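From: Tudur Trevor
To: regional wrestling discussion list
Subject: Re: Bikley title match and the December card

Sawsan Smadi wrote:

> Does anyone know what is going on with the Bikley show? The poster
> outside the hall still has Flerent against Tedesco for the title, but
> a guy at my gym says Tedesco got hurt last month and is out. I have
> two tickets and my brother is driving in for it. Also, is the bell
> time still 7:30? My ticket says 7:00.

Sawsan,

Tedesco is out. He hurt his left knee in the tag match at Nedden, when he came down off the apron and landed with the leg turned under him. He finished the match, but he was on crutches when I saw him in the parking lot afterward. The promoter confirmed to me by phone that he will not wrestle in December. I did not get a date for his return.

The title match is still on, with a different challenger. Flerent will defend against the winner of a four-man match that opens the show. The names for that have not been announced. The poster was printed before the injury, and I was told new ones are not being made.

Doors are at 7:00 and the bell is at 7:30. Your ticket shows the door time. 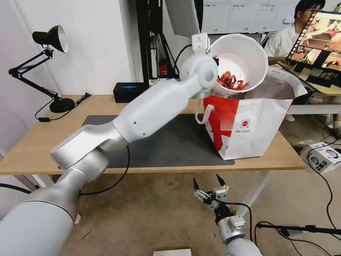 Vol. 17, No. 2

On refunds, the rule is the one printed on the back of the ticket: the card can change and they do not have to pay you back. I asked anyway. The promoter said people who bought mainly to see Tedesco can trade their tickets for the next show at the same hall, as long as they do it at the box office before the doors open. Bring the paper ticket.

Sales have been decent. The hall holds 2,000 with the floor seats in, and they had 457 left when I called. The side bleachers will be open this time. If your seats are in the first rows of those, the ring post blocks part of the view, so ask to move back if there is space.

Parking is behind the building. The front lot is closed for paving, so tell your brother to come in from the back street.

I will be at the Bikley show and will post results to the list that night. If anybody has the full finish of the second match at Nedden, please send it to me. I was in line for food and my notes only say "roll-up, feet on ropes?"

Tudur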